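3.2 The long table and the pairing of shells

We should say a little about the table before going any further, since so much of what our participants told us came back to it in the end. In the earlier rounds at Soltden, shells were sorted on whatever surface happened to be free, and people grew understandably fond of their own corners (Gopinath Chowdary still speaks warmly of a certain windowsill). For the April round we settled on one long table in bright yellow, and we asked everyone to work at it standing up. The color was Subbarao Rajan's suggestion, and a very good one, as a dark shell is so much easier to pick out against it than against the gray benches we had put up with for years.

Each participant was given 50 shells to pair, and 47 of those had a partner somewhere in the batch. The odd ones were left in on purpose, in keeping with the Kandasix sorting exercise from which we borrowed a great deal.

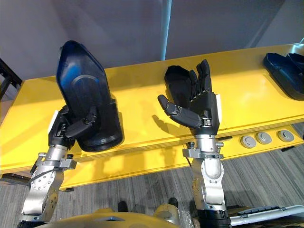 Figure 5. Dark blue shoe-shaped shell held toe upward at the yellow table.

Why pair the shells before they are boxed, when boxing comes so soon afterward? A pair that has been matched by hand stays together through every later step, and the boxing team can then give its whole attention to size labels and tissue.

We had expected people to match by length, and many of them did begin that way, laying two shells side by side and squinting along the toes. By the middle of the session, though, most had drifted toward the heel. Narayanan Reddy, who has packed footwear far longer than any of us has studied it, told us that toes all look like cousins but heels look like themselves, and we have been quoting him ever since! Participants who took up his habit asked for help less often, and they seemed to us a good deal more cheerful by the time tea came round. We return to their comments in Section 6.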